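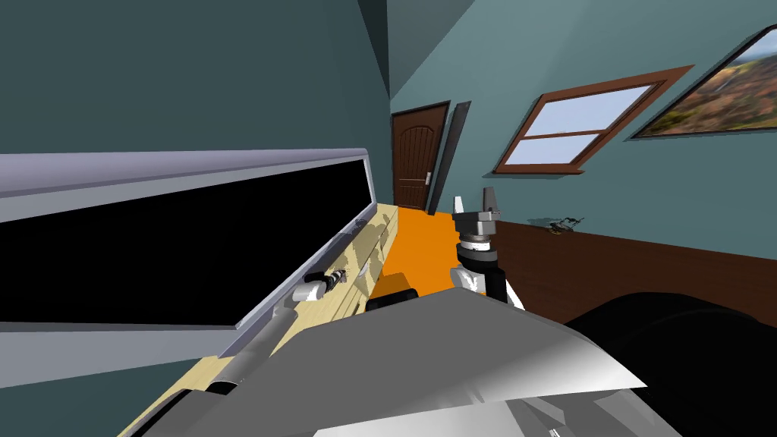 The practice room, with the counter on the left and the door at the far end.

The Practice Room

The company was called Neratano, and it had rented two floors above the bus station in Lockwood. My job was to watch the machine fail and to write down how.

It did its chores in a room that existed only in the computer. Somebody before me had built this room with care. It had an orange floor, a brown door with a silver handle, and on the wall a painting of hills. I asked once why a machine needs a painting. My supervisor answered that people have paintings, so the machine must learn to work near them and leave them alone.

The chore in July was to wipe the counter. My mother wiped ours in the time it takes to boil an egg, while she was also talking on the telephone. The machine had done it 3000 times and it was still not good. It pressed too hard, or it wiped the air. Sometimes it stopped with one hand raised like a pupil who knows the answer, and I waited, and no answer came.

I wrote: "Stopped. Arm up. Reason unknown." I wrote this nearly 200 times.

At home in Skildale I had my own kitchen, and it was in a bad condition. All day I looked at a counter without one crumb on it, and in the evening I came back to the pan from yesterday. My sister said, bring the machine here, it can practice on something real. I explained to her that it was not ready for real water. She said that neither was I.

Then a customer came, a chain of shops with the name Flokance. They wanted to know if the machine could clean tables after closing, in 400 shops, before winter. My supervisor looked at me, because I was the one with the notebook.

I could have said soon. Everybody in that building said soon – it was our most used word. I read to them from the notebook instead. I read for a long time. The woman from Flokance wrote some of it down, thanked us and asked where she could catch the bus.

I thought I would lose my position. My supervisor only closed the blinds and started the next run.

The arm came up and stayed there. I took my pen. Then it went down to the counter, slowly, and moved a little to the left.

I did not know which word to use for this, so I wrote the time, 6:40, and waited to see if it would do it again.

Last updated: July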